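Cotix Outdoor Ground Robot, Model 521

Print this page | E-mail this page
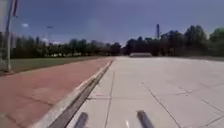
The Cotix 521 is a small wheeled base for work on paved ground: plazas, campus walks, parking decks, loading yards. It carries its own computer, a battery, a forward camera and a flat deck for the customer's equipment. It is sold as a bare base, as a base with the Troda navigation package, or as a full patrol kit. All three use the same chassis and the same wheels, and a bare base can be upgraded later without being returned to the factory.

Intended use

The 521 is built for slow, repeated travel over hard surfaces. Typical jobs are site inspection after hours, surface surveys, carrying a sensor along a fixed line, and route recording for later study. It is not a delivery vehicle and has no lockable compartment. It should not be driven on public roads.

Open concrete is the easiest ground for the base and also the ground where simple navigation does worst. A wide slab area gives a laser scanner very little to measure against, and satellite position alone can wander enough to put a wheel over a curb. The Troda package handles this by following lines in the pavement. Expansion joints, curb edges, drainage channels and changes of surface color are picked out of the camera picture and matched to a stored map of the site. On a plaza with a drain along one side, the drain is usually the best guide available, and the operator can mark it as a primary line during setup.

Drivable and non-drivable surfaces

During setup each surface on the site is given one of four classes:

Open — the base may drive at full set speed.
Slow — the base may drive at half set speed.
Cross only — the base may cross at a right angle but may not travel along the surface.
Closed — the base stops at the edge and replans.

Mown grass is Closed by default. Colored paving and running track surfaces are Slow by default, and many customers change this to Closed where pedestrians or runners have priority. Drain grates are Cross only. Check the slot width before relying on this setting, as a slot wider than the tire tread must be classed as Closed. Raised curbs are always Closed and cannot be reclassified.

Class limits are stored in the site map, so a change takes effect on the next start. There is no need to record the routes again.

Camera and view

The forward camera is fixed and has no pan or tilt. The standard mount leaves the two front corners of the chassis in the bottom of the view. Operators use them to judge clearance when driving by hand, and the software masks them out before any surface detection is run. Customers who need a clear view for survey work can order the high mount (part 521-HM), which lifts the camera above the deck equipment. The high mount needs a new calibration, and the mask must be switched off in the settings page.

Exposure is automatic. Pale concrete in full sun tends to wash out, and faint crosswise joints are the first thing lost. Firmware 10 and later measures exposure from the lower half of the view only, so that a bright sky has less effect on the ground detail. Distant objects are left soft. Line following uses only the near part of the view, and no attempt is made to sharpen the horizon.

Vertical landmarks

Poles, lamp posts, masts and building corners can be added to the map as landmarks. They correct heading on long straight runs where the pavement lines converge and give little information. At least two should be visible from any point on the route, preferably on opposite sides. Trees may be used as a boundary but make poor landmarks. Their outline moves in wind and changes with the season, and a map recorded in August may need attention once the leaves are down.

Flags and banners should be excluded. Draw the landmark box around the pole only.

Route recording

A route is recorded by driving it once with the handheld controller. The base keeps the path, the pavement lines it has found and the landmark positions. Up to 1,000 route points can be held per site, and points are placed more closely in turns than on straights. The finished route is shown over the map and can be trimmed or joined to another.

We recommend recording in dry conditions with the sun behind or to one side. Low sun ahead is the most common cause of a rejected recording. If the controller reports weak line contrast, repeat the section at another time of day and join the two parts in the editor.

Patrol kit

The patrol kit adds the Pludero charging dock, a warning light, a two-way speaker and a second battery. The dock must stand on level ground with clear pavement in front of it and should be placed under cover. It connects to a standard outdoor outlet. The base returns to the dock at the end of each route or when the charge falls below the limit set by the operator.

The batteries are rated for 2,000 charge cycles. They lift out from the rear with two latches and no tools.

Limits

The base has no suspension and will pass every joint on to the deck. Loads sensitive to shock should be mounted on the isolation plate (part 521-IP). Standing water hides pavement lines, and the base will stop if it loses all of them for longer than the time set in the safety menu. Snow cover has the same effect. Night use requires the lamp bar or site lighting along the whole route.

Emergency stop buttons are fitted on both sides and on the controller. After any emergency stop the base must be released by hand at the chassis. This cannot be done over the network.

What is supplied

Base: chassis, computer, camera on standard mount, one battery, wall charger, handheld controller, manual.
Base with Troda: as above, plus navigation license for one site, map editor and calibration board.
Patrol kit: as above, plus Pludero dock, warning light, speaker and second battery.

Added sites need a separate license. Setup on site is available through Alemneh, our service partner, and includes the first map and two recorded routes. Please have a plan of the site ready, with drains, curbs and steps marked — a hand drawing is acceptable.

Page updated January 3, 2024

Shares: 10 | Comments: 0

Contact Cotix sales | Copyright Cotix. All rights reserved. | Back to top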